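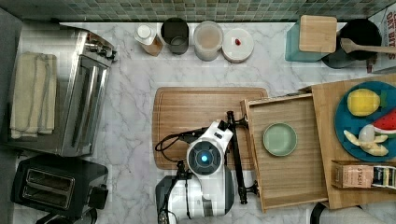
larchgate wrote:
I am unable to agree that the cost of a shared kitchen should be divided by floor area. A tenant with a large storeroom and two staff does not make more tea than a tenant with a small studio and fifteen. The lease may well permit division by area, but it should not be assumed that the method is fair merely on the ground that it is easy to administer.

estates_rostdale wrote:
The point is noted, and I set out the position again for those who have joined the discussion since my first message. Our building in Rostdale has one kitchen serving all the units on the ground floor. Until February the cost of cleaning, electricity, water and small repairs was met from the general service charge. Our managing agent, Stakport, has now proposed a separate kitchen charge, to be divided by floor area. The estimate for the first year is £1,000. The largest unit would pay £380 of that sum, and its tenant has objected in writing.

I should be grateful to hear how other buildings have dealt with this. The leases refer only to "a fair proportion" and do not define the term.
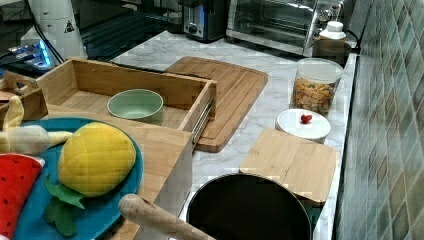 The electricity is the part on which the tenants differ most. The kitchen has no meter of its own, and Stakport has worked from an estimate. One tenant has asked for a Tivix sub-meter to be fitted so that the figure can be checked. I have no objection in principle, but a meter would record only the total. It would not tell us which tenant had used what, and the question of division would remain open.

mereside wrote:
We manage a building of similar size and have divided by headcount for some years. Each tenant declares the number of persons normally working in its unit, and the declaration is renewed annually. The arrangement has on the whole been accepted. I would draw attention to two difficulties. The first is part-time staff, for whom we have had to agree a definition. The second is that a tenant who declares late holds up the accounts for everyone else. We now use the previous year's figure if nothing has been received by the due date.

larchgate wrote:
Headcount is the better method in my view. What is done about a tenant that declares fewer persons than are plainly present?

mereside wrote:
We write to the tenant and ask for the figure to be confirmed. In practice it has been corrected each time. We do not carry out inspections, and I would not recommend them.

temple_court_lettings wrote:
I must take a different view. Headcount sounds reasonable until it is tested. Some people bring their own lunch and never enter the kitchen. Others hold meetings there for most of the morning. Floor area has the advantage that it is fixed, is recorded in the lease and cannot be disputed every year. Where the lease says "a fair proportion", a surveyor would in my experience regard floor area as a perfectly ordinary answer.

There is also the matter of cost. If the whole charge is £1,000, the managing agent's time in collecting and checking declarations could easily exceed any saving to the tenant who has complained. 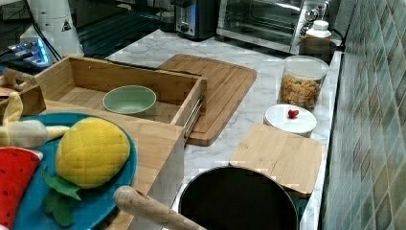
Kitchen worktop, with play food and a bamboo box.

estates_rostdale wrote:
That last remark deserves an answer. Stakport has quoted a further £60 a year for administering a headcount method. I consider this acceptable, although I recognise that others may not. The objecting tenant has said that it would pay its share of that sum without complaint.

I should add that cleaning makes up more than half of the estimate. The contractor, Temba, attends each evening and charges a flat rate, whatever the condition of the room. A change in the number of people using the kitchen would therefore make no difference to the largest item.
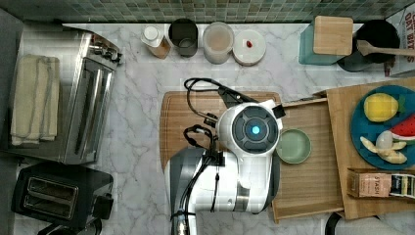
For that reason I am inclined to ask Stakport for a divided method. Cleaning and repairs would be shared equally between the units, as each has the same right to use the room. Electricity and water would be shared by headcount. It would require two calculations in place of one, but neither is complicated.

temple_court_lettings wrote:
An equal share would fall heavily on the smallest unit. You may find that you have settled one objection and received another. Before anything is issued, I would ask Stakport to produce a table showing what each tenant would pay under all of the methods discussed – area, headcount, equal shares and the mixture you describe.

mereside wrote:
I support the request for a table. I would also suggest that the tenants see it before a decision is taken. The wording of the leases should be checked for any right to vary the method during the year. Ours did not contain one, and we had to wait for the new accounting period.

larchgate wrote:
Agreed as to the table. I maintain my objection to floor area.

estates_rostdale wrote:
I am obliged to all who have replied. The table has been requested from Stakport and the leases will be checked on the point raised by mereside. The sub-meter will be considered separately, as the quotation has not yet been received. I will post the figures when they are available, without the names of the tenants.

Contact the moderators | Forum rules | Copyright 2026 | Back to top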